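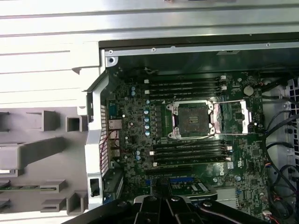

Figure 1. Workstation board with the CPU socket open and the memory slots empty.

3.2 The refurbishing bench at Plaradon

Plaradon takes in used office workstations and gets them ready for resale. Until last year every board was stripped and rebuilt by hand. We visited on 7 Dec 2024 and spoke with two of the technicians, Bujar Dervishi and Vesela Shehu.

The robot arm is meant for the repeated steps, mainly memory modules and expansion cards. A board like the one in Figure 1 has eight memory slots, four on each side of the socket, and every slot has a latch at both ends. Dervishi used to press those latches for most of a shift. He said his thumbs hurt less now, but he spends more time standing and waiting.

The site log lists 1,114 machines for the fall, and more than 200 of them were passed back to a person. Bent latches and cables lying over the board were the usual reasons. Processors are still fitted by hand, as the exposed contacts are easy to damage.

Shehu moved from the bench to checking the log and clearing stops. Her pay did not change – she thinks it should have. Both had two days of training and wanted more. We did not get to interview the night shift.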